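3. What visitors make of a disputed honor

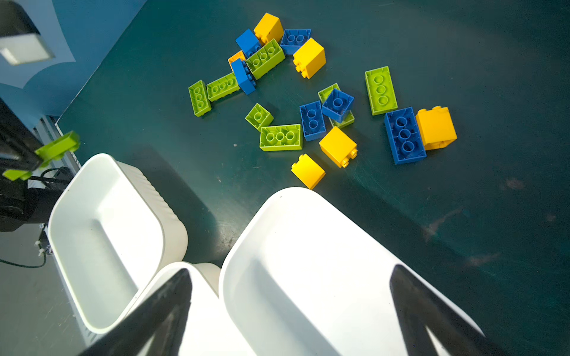
Figure 2. Bricks and bins on the tabletop.

Museums that honor people have to decide who gets a pedestal, and we were delighted to find how much ordinary visitors want to talk about that decision. Our study took place at the Kadrić gallery in Umier, where a hall of portrait busts celebrates the founders of the town's public institutions. One of them, the physician known locally as the Clelis doctor, opened the first free clinic in the district and also wrote pamphlets arguing that poor families should be kept from having children. Both facts are well documented, and the wall label gave only the first. It helps to picture the founders' record the way one pictures the toy bricks in Figure 2, yellow, blue, lime green and orange all in one loose pile, with white bins standing along the near edge of the table. Sorting by color would be easy. Sorting a life into what should be honored and what should be condemned is much harder, and our interviews are full of people trying to do it out loud, often changing their minds halfway through a sentence!

We spoke with 40 visitors in July, right after they had walked through the hall. Each person read the existing label first and then a longer one, drafted by Nermina Pavlović, that quoted the pamphlets directly. We asked whether the bust should stay, move to another room, or go into storage. Of the 40, 29 wanted it to stay on view with the longer label. The others were split between moving it and storing it, and two of them asked to come back with relatives so they could argue the matter properly (we were glad to arrange this).

The reasons people gave were richer than the totals. Several who wanted the bust to stay had no wish to see the man praised. They felt that taking him away would let the town off too lightly, given that its council had paid to print the pamphlets. Visitors who favored storage spoke about the room itself: the marble, the low light, the row of admired faces. A label, in their view, is small and a pedestal is large. This is a wonderful point, and it has changed how we think about the whole exhibit.

Baiba Lepik coded the interviews using the Udance scheme described in Section 2, which separates remarks about the person from remarks about the place of display. Remarks about place turned up in far more interviews than we had expected, including many with people who began by saying they had no opinion. Section 4 takes up these remarks and compares them with the letters that residents sent to the gallery before the longer label was written.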